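Clallmont Residence Services Forum
Shared Study Rooms > Furnishings and Desk Standards

Subject: Items permitted on desks between bookings

d.worku
Posted 2 Feb 2024
Residents of the Grolier building are asked to comment on the proposed desk standard before it takes effect in May. As drafted, all desks must be cleared at the end of each booking. Remote controls are to be returned to the wall holder. Boxes may not be stored on any work surface.

Erken_4th_floor
The rule on boxes is reasonable. The rule on remote controls is not. The wall holder in our room takes one remote and we have two. Please confirm whether a second holder will be supplied.

h.shiferaw
I must disagree with the previous poster. Remotes left on desks are routinely carried off with somebody's papers. Replacing them was charged to the floor account last year, and the total for all rooms came to 2,743. A drawer would serve until holders are fitted.

Moges
Does the standard apply to mouse pads? Section 7 mentions "personal accessories" without defining them. Several of us leave a pad in place for the full term and would object to removing it every evening.

d.worku
Mouse pads may remain. Section 7 will be reworded. A second holder can be requested through the furnishings form; please allow 10 working days.

Erken_4th_floor
Thank you. I maintain that a drawer is a poor solution, as the drawers in our building do not lock.

h.shiferaw
Then request the holder.

Moges
My remaining concern is drinks, on which the draft is silent. I would support a requirement that glasses be kept away from papers and equipment. On the desk I use, a glass with a little water in it stands to the left of the cardboard box, and the remotes and sheets of paper lie in front, with the white mouse on its black pad nearer the edge. I will move the box before May, but I ask that the wording on glasses be settled first.
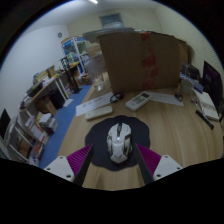
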